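Print this chapter | E-mail this chapter
Reading time: 6 minutes

Chapter 6
What Does a Training Class Teach a Dog?

Most dog clubs will tell you that their classes work. Ask how they know and the answers get thinner. At Selholm, owners are handed a certificate at the end of the course, and the certificate is then offered as proof that the course did its job. A dog that sits in a hall it has visited every week has shown that it can sit in that hall. Whether it will sit by a busy road is a separate question, and one the certificate leaves alone.

This chapter looks at the claims made for group training and asks what would have to be true for us to believe them. It doesn't argue that classes are useless. Some may be very good. The trouble is that the usual evidence can't tell the good ones from the rest.
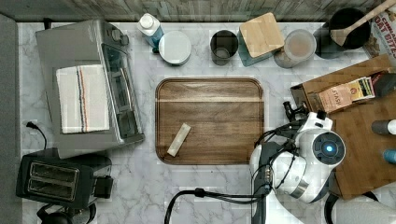
Take the Hadthorpe club, which reported that 20 dogs finished its spring course and every one of them passed. A pass rate of 100 per cent sounds splendid until you ask how many dogs began. Owners whose dogs bark, lunge or hide under chairs tend to stop coming, often by the end of March, and a dog that has left can't fail. The club kept no list of them.

Age is another snag. Young dogs calm down as they grow, with or without lessons. Unless we compare them with similar dogs that had no lessons, we may be giving the teacher credit for a birthday.

The Krawczyk method, discussed later in the chapter, claims to deal with both problems. We shall see that it deals with one of them, and only in part.

Before reading on, write down what you would accept as a fair test of a recall lesson. Say where it would be held, who would call the dog, and what would count as a failure.

Related chapters
Puppies and the first 50 days at home
Show rules and the Zollwood ring
Who should judge the judges?
Rewards, bribes and the difference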